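How to Record the Life Story of an Older Relative
September 2026

This guide is for people who want to record one long interview with a parent, a grandparent or an old neighbor, and to make from it a text which the family can read. I have made these interviews in Susell for several years, for our small local collection, Drasora. My examples come mostly from the interview with Flynn Stubbs, who repaired church organs and who gave me permission to use it.

What you need
A recorder or a phone with enough free space
A second device as a backup
A notebook and two pens
A signed permission form
Water for both of you

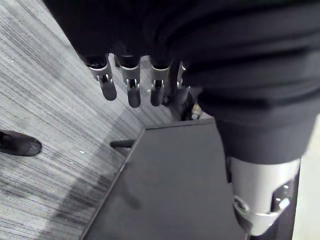 Step 1. Have a short talk first

Visit or call the person some days before the recording. Do not ask for the stories yet. Ask only for the frame of the life: where the person was born, names of parents and siblings, schools, jobs, moves. Write it on one page with the years at the left side. If a year is not certain, put a question mark and leave it.

In this talk you also explain what will happen with the recording. Say who will hear it and where it will be kept. With Mr. Stubbs we agreed that the part about his brother stays closed as long as the brother lives.

Step 2. Prepare the questions

Write open questions. "Did you like school?" gives you a yes or a no. "What did you do in the morning before school?" can give you ten minutes. I like to ask for ordinary habits of the house, as many people believe that these are not worth telling. Who got up first? Where did you wash? What was on the shelf, and who was allowed to use it?

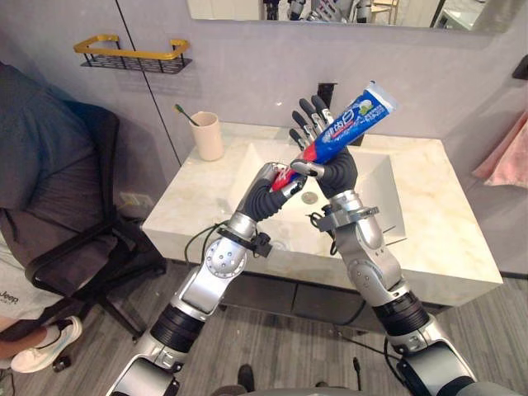
Toothpaste and a marble-topped sink.

Keep the short questions (favorite food, favorite season, a saying you like) for the beginning. They are easy to answer and the voice becomes warmer. Five of them are enough.

Step 3. Choose the room

A small room with curtains and a carpet sounds better than a kitchen. Turn off the refrigerator if you must sit near it, and put your car key inside it, so that you cannot leave without turning it on again. Clocks are also a problem – I once had to listen to a wall clock through a whole transcript.

Put the recorder on a folded towel or a thick book. On a bare table it takes every knock of a cup.

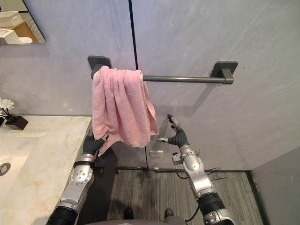 Step 4. Record

Say first the names of both persons, the place and the date. Then stop talking as much as you can. When the person is silent, count slowly to five before the next question. Very often the best part comes after the silence.

Plan for 70 minutes and then make a break, even if the person says it is not necessary. Do not correct a wrong date during the recording. Make a note and ask when you have finished.

If the person cries, wait. Ask if you should stop the recorder, and accept the answer.

Step 5. Save and name the files

Copy the files on the same evening to two places. Use family name, first name, year and part: Stubbs_Flynn_2026_01. I type my transcripts in Pollideo, but any program which can slow down the sound is good enough.
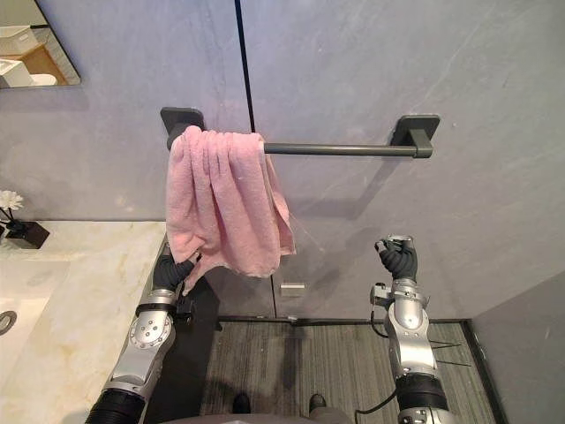 Step 6. Write the short biography

From the transcript you make a short text in the third person. The one for Mr. Stubbs had 1390 words in the first version and 982 in the last. Start with birth and parents, then education, work, family, and public or church work. Keep the sentences plain. Put quotations only where the person said it better than you can.

Read the text aloud to the person before you give it to others. Mr. Stubbs changed two names of villages and asked me to take out the word "famous". After this, print one copy in large letters for him or her, and write on the back where the full recording is kept.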